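Moving the kitchen downstairs

We got the keys to the Mulside flat in April and I have been putting off the kitchen ever since. The old place had 70 inches of counter. The new one has a sink, a stove and a wall.

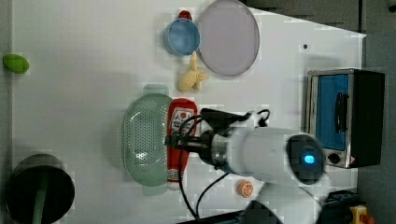
Plate and cup, table view.

I started by getting rid of things. Two boxes went to my cousin and one went to the charity shop on Betancur Street. I kept the heavy pans, the good knife and the bread tin. The waffle iron is still under review – I have used it twice.

Benedek Hegedűs came over on Saturday with his drill and put up the first shelf. It holds over 20 pounds, he says, and I have not tested that. The brackets are from Drerniletti and the screws that came with them were too short, so we lost an hour going out for longer ones.
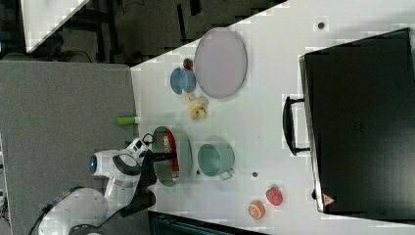 The second shelf has to wait until the plaster is patched. A plasterer quoted me 700 for the whole wall, and I would like another price before I agree to it. Meanwhile the spices live on the windowsill and the flour is in the hall closet.

Next job is the light over the sink. It flickers when the fridge comes on, and the landlord has been told. I will post again when the shelf is up.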